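Wind Transport of Dry Sand at Rosetham: Trap Results
Noémie Ferrand

3. Method

Sand moving close to the ground was collected with Picard traps, a vertical tube design with a slot facing the wind. Two traps were set 9 meters apart on the upper beach, one upwind of the Jorach fence line and one downwind. Each run lasted 300 seconds. The catch was dried, sieved and weighed the same afternoon.

Runs were made in August only. Eight were kept for analysis; one more was dropped when the downwind slot clogged.

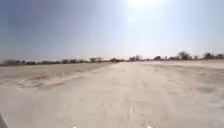 Wind speed was read at a height of 2 meters with a hand-held meter. This is a weak point in the method. A single height gives no velocity profile, so shear velocity had to be estimated from an assumed roughness length – a value taken from the course handout and not checked on site.

4. Results

The downwind trap caught less sand than the upwind trap in every run that was kept. The difference was largest at high wind speed. Grain size did not change much between the two traps, although the downwind samples held a slightly larger share of fines.

The Skidik spreadsheet model overpredicted transport in all runs. It assumes a flat, dry surface and an unlimited supply of loose grains. Surface moisture was not measured, and the error cannot be assigned to one cause with the present data.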